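What a Public Demonstration Owes the Public

An opinion essay by Gervásio Prado
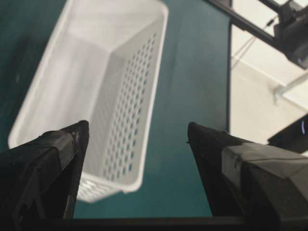
What should a visitor expect to learn from a robotics open day? Enough to judge what the machines can do without help, how often they fail, and who will answer for them once they leave the laboratory.

By that standard, most open days fall short. I have attended a good many of them in my years on the advisory board of the Gramora Institute, and I have helped to arrange several. The format is familiar. A director welcomes the guests. A short film is shown. The party is then led to a bench, where a machine performs a task chosen well in advance, and there is applause. Coffee follows.

The open day held by the Jerka laboratory on Wed 4 January departed from this format in ways that deserve the attention of other institutions. The laboratory works on household tasks, and its staff had chosen plain articles for the occasion. At one station the object of study was a white plastic basket with perforated sides, set on a teal tabletop before a two-fingered gripper. A basket of this kind is sold in any hardware store. Visitors knew what it weighed, how it bent, and where they themselves would take hold of it. They could therefore form an opinion, and many of them did so aloud.

I consider the choice of object to be the most important decision the organizers made. When a machine handles an engine part or a surgical tool, the ordinary citizen has no basis for comparison and must accept the word of the host. A household article places the host and the guest on nearly equal ground. A retired schoolteacher in my party asked why the machine did not simply take the basket by the rim. The engineer on duty gave her a full reply concerning the width of the grip and the slope of the wall, and then conceded that the rim would also be tried. I have sat through formal reviews with less substance.

The second decision was to publish the record. Beside each station stood a printed sheet giving the number of attempts made during the preparation period and the number judged successful. For the whole program the sheets recorded 2371 attempts, of which 400 had been set aside as failures or as unclear. The unclear cases were listed together with the failures, and the staff did not dispute that this made their results look worse. I asked whether the laboratory's sponsor, Daltton, had objected. I was told that the matter had been discussed and that the sheets had been printed as drafted.

Not every part of the day met the same standard. The talk on employment was brief and poorly prepared. It offered general assurances that new work would replace the old, with no account of which work, in which towns, or at what wage. A region that lost the Tamiru packing plant in 2000 is entitled to a more careful answer, and several guests said so. The speaker thanked them for their interest and moved to the next item. An institution that can count its failed grasps can surely find a labor economist for an afternoon.

There was also the question of time. Each party was allowed up to 20 minutes at a station, and the schedule was kept with some severity. Visitors who wished to watch a complete series of attempts could not do so. Work of this kind is slow - much slower than the films suggest - and the slowness is itself a fact that the public ought to see. I would have given up the film entirely in exchange for a longer stay at the bench.

I have been told by colleagues that candor of this sort is dangerous, that donors are easily alarmed, and that a poor result shown in public will be repeated in the newspapers. The concern is reasonable. Public money is nevertheless spent on these programs, and those who provide it have a claim to see the ordinary working day as well as the prepared one.

Gramora will hold its own open day in July. I have recommended to the board that printed records be placed at every station, that common household objects be used wherever the research permits, and that 2 sessions be reserved for questions on employment, with an outside speaker at each. The board has accepted the first recommendation. The other two remain under discussion, and members of the public who hold a view on them are invited to write to the institute before the program is settled.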